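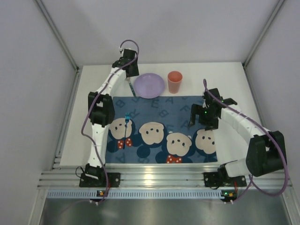 Give a Kid a Place at the Table

Setting the table was the first real job I ever had in a kitchen, and I still think it's the best one you can hand a small child. It's quick, it matters to everyone, and the results are right there under their noses!

Start with the mat. A printed one is a wonderful thing – kids will happily study cartoon mice and stray capital letters while the pasta boils, and a dark blue background sets off a pale plate beautifully. At Orkura, the homewares store in Clurnside, kids' mats fill up to 21 feet of shelving, and I could spend an entire May afternoon there.

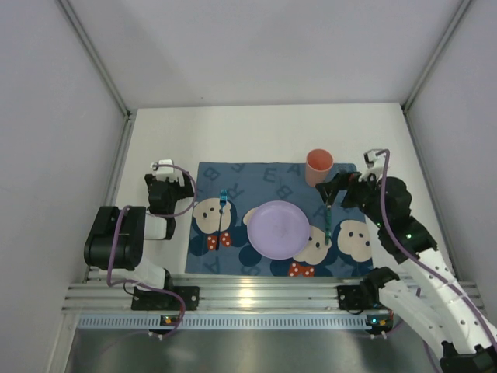

Plate in the middle, fork on the left, cup up near the top right where elbows don't reach so easily. My own set is a jumble. I love a lavender plate, and I love colored forks even more, especially a metallic blue. Matching is for weddings.

Let them turn the mat whichever way they like, too. Mine spent most of 18 months facing the wrong side of the table, and dinner tasted just as good. Then put the fork in their hand and go stir the sauce.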